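Noticias de la asociación de vecinos Lobo

El agua dura y la factura de febrero

Estimados vecinos:

Muchas personas me han preguntado por qué la factura del agua subió este invierno. Estuve en la reunión con la compañía Dulix y he tomado apuntes, que comparto con ustedes. Pido disculpas si mi español no es perfecto en los términos técnicos.

La cuota fija pasa de 15 a 27 euros por trimestre. El precio del consumo queda igual hasta julio.

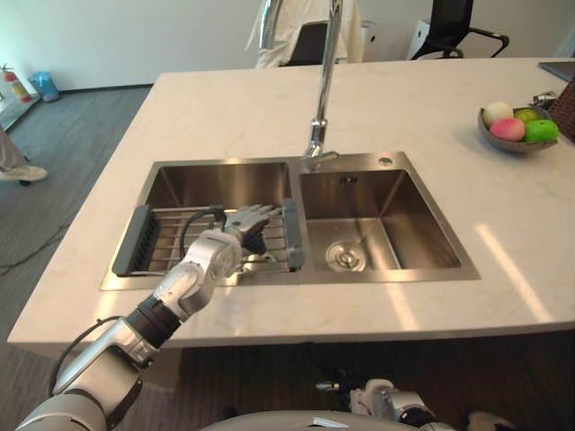
El aumento paga la renovación de la tubería de la calle Naltby, que tiene 60 años y pierde agua en varios puntos. Las obras afectan a 104 viviendas. Durante los cortes, que serán siempre por la mañana, conviene guardar una jarra de agua para beber.

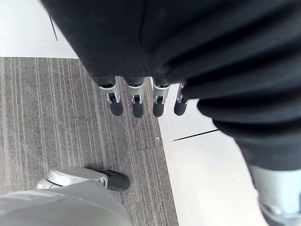
El segundo tema fue la cal. Nuestra agua es dura, eso lo sabemos todos los que tenemos un hervidor. El técnico recomienda limpiar los filtros de los grifos con vinagre blanco, dejarlos en remojo durante la noche y aclararlos bien.

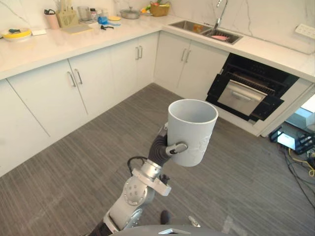
También nos explicó que el descalcificador no es obligatorio. El señor Cristóvão Salgado, del portal cuatro, tiene uno desde hace tiempo y está contento, aunque dice que la sal pesa mucho para subirla por la escalera. Quien desee verlo puede llamar a su puerta por la tarde. 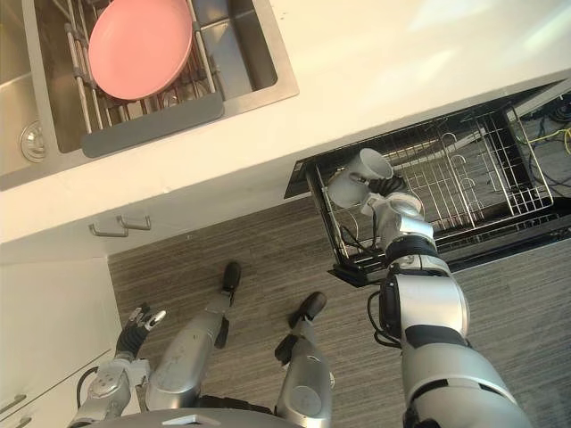

Quien no esté de acuerdo con su factura puede presentar una reclamación por escrito. Tengo el formulario impreso y lo dejo en el buzón de la asociación, al lado del ascensor. Es necesario adjuntar una copia de la última lectura del contador.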